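Firix handheld gripper pair, cell 2: pre-shift inspection checklist with comments
Site: Flaltbridge, upper floor
Inspection date: July 2, 2025
Procedure: Grurik maintenance sheet, April revision

1. Housing and slots
Check the gray housing for cracks at the screw bosses. Wipe the ribbed strip with a dry cloth.
Result: pass.
Comment: light scuffing on the left unit, no change from the April inspection.

2. Finger pads, hold check
Close the pads on the stem of the test funnel and hold it upright. Look for tilt or creep. Replace the pads as a pair.
Result: pass.
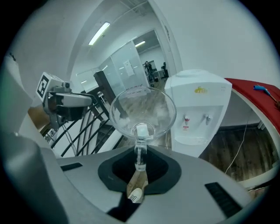 Item 2. Clear funnel held by the stem, second gripper at left.

3. Marker cubes
Each cube must sit square on its mount with all printed faces clean. Do not use solvent on the print. Retighten the mount if the cube moves under finger pressure.
Result: left pass, right pass after retightening.
Comment: thread locker was missing on the right mount. Applied. Recheck after 80 cycles.

4. Cables and operator position
Put on the backpack and fasten both straps before picking up the grippers. Extend both arms and confirm that no cable goes taut. 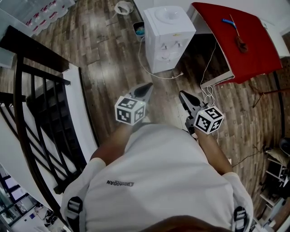 Cable slack is to be checked again with the operator turned toward the table, where the run is longest. Keep cables off the walking path and stay clear of the stair railing while wearing the rig.
Result: pass with remark.
Comment: the white cable on the right gripper needs a second tie at the connector. Tavares part on order.

5. Pad surface, open position
Open the fingers fully and inspect the texture on both inner faces. Reject at any smooth patch or lifted edge. Pad life on this cell is set at 400 hours.
Result: pass. 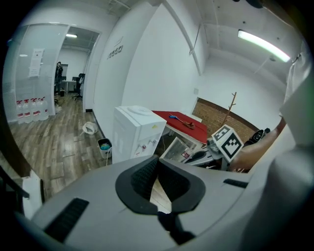

Azucena Ventura
Cell maintenance, Flaltbridge

Open items carried forward: cable tie, item 4; mount recheck, item 3. The cell is released for use with both items open. If the right cube shifts again before the recheck, take the unit out of service and repeat the calibration before any further recording.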